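4.2 The open day

We come now to the part of the study that we enjoyed most, and which, if we are truthful, took up far more of our preparation than the protocol allowed for. The open day was held on 2025-07-03 in the ground-floor teaching room at Jatoi, a week or two after the last of the June rehearsals, and it was the first occasion on which the table-clearing system described in Section 3 was shown to people who had no part in building it. We had sent out 80 invitations, mostly to families living near the site, to kitchen and canteen staff, and to the members of a lunch club who had kindly lent us their opinions in the early interviews (Section 2.3). Guests were free to come and go as they liked, and many stayed a good deal longer than we had expected, which was a great pleasure to us and a small trial to whoever was refilling the teapot.

The demonstration itself was kept plain. A tray, some tableware and a few smaller items were laid out on the table, and the arm, running the Trollico controller, was asked to deal with one item at a time. Tariq Jadoon stood beside the table throughout and talked visitors through each attempt in his own words. We had written him a script, and he followed it faithfully for the first session, after which it was agreed by all that he did better without it. Each session lasted 18 minutes, with a pause afterwards for questions, and the pauses generally outgrew the sessions.

Visitors could follow the work in two ways. They could watch the arm directly from behind a low rope, or they could look at a screen on the side wall, which carried the view from the small camera at the wrist (Figure 3). We had thought of the screen as a kindness to those standing at the back. In the event it drew people from the front as well, and a fair number of our guests settled into a habit of glancing from one to the other — first the arm, then the screen, then the arm again — as if checking that the two agreed.

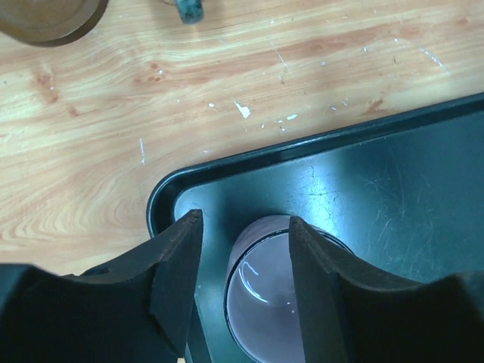
Figure 3. Wrist camera view during the table-clearing task, with the two gripper fingers in the foreground and a round vessel in the tray.

The remarks people made while doing this were among the most useful we collected. Several said that they had supposed the robot could see the whole room, much as they could, and were surprised at how little of the table it had to go on when the fingers were close to their work. One lady from the lunch club compared it to threading a needle with your nose against the cloth, and we have since borrowed the comparison more than once. Others wished to know whether the fingers got in the way of the camera. They do, and we said so. Part of an object may well be hidden behind a finger at the very moment when its position matters most, and the controller has to carry on with what it remembers from a little earlier in the approach.

A second group of questions concerned the surroundings more than the task. Would a shiny tray confuse it? Did it mind a patterned table, or one that had seen some wear? Canteen staff were especially keen on this point, having spent their working lives among trays that are scratched from one end to the other. Ottó Szabó, who had tuned the vision part of the system, answered these at length and with evident happiness, and explained that glints and scratches can look a great deal like edges to a camera held so near. He was asked to repeat the explanation in three separate sessions.

We asked each visitor to fill in a short card before leaving, and over 300 separate comments were copied from the cards and from our own notes. These were sorted using the Jilance scheme, as set out in Appendix B. The largest share had to do with speed, and most of those called the arm slow, though often in a friendly way. A smaller share touched on trust. Here the screen came up again and again, with people writing that they felt easier about the arm once they had seen what it was working from — even those who thought the view a poor one. We return to this in Section 5, where it is set beside the interviews from the earlier Bredo visit, at which no screen was provided.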